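Diltcombe Games Club — minutes, 29/01/2025

Present: Hicham Naciri (chair), Yiran Qian, Guangming Pan, Shuzhen Ren. Apologies from Guoqing Qian, who sent a very kind note and a long list of bugs.

## 1. Findness playtest

Yiran thanked everybody who has given up evenings to play the new build of Findness. We had 17 reports back, and she read out a good many of them with obvious pleasure. The lighthouse level was a great favourite, though several players got lost on the stairs and one stayed lost for 90 minutes. Guangming will add a lamp on the landing and see if that helps.

## 2. Controller support

A long and friendly discussion. Shuzhen would like gamepads working before the demo goes out — Hicham would sooner fix the save files first. Agreed to do saves now and gamepads after, with Shuzhen to write up which buttons people expect.

## 3. Hirkon game jam

Hirkon have offered us a table at their jam in August, and we were all delighted to be asked. Places are limited to 200, and we may bring a team of up to 7. Yiran will reply with our thanks and ask about plug sockets, as we ran short last time.
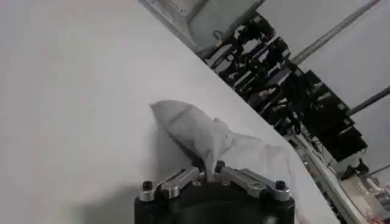 ## 4. Music for Tian

Guangming played two new tracks for Tian, our little river game. Everyone liked the slower one. Shuzhen wondered if the flute might come in later, and Guangming was happy to try it.

## 5. Any other business

Hicham still has somebody's blue headset. Please do claim it.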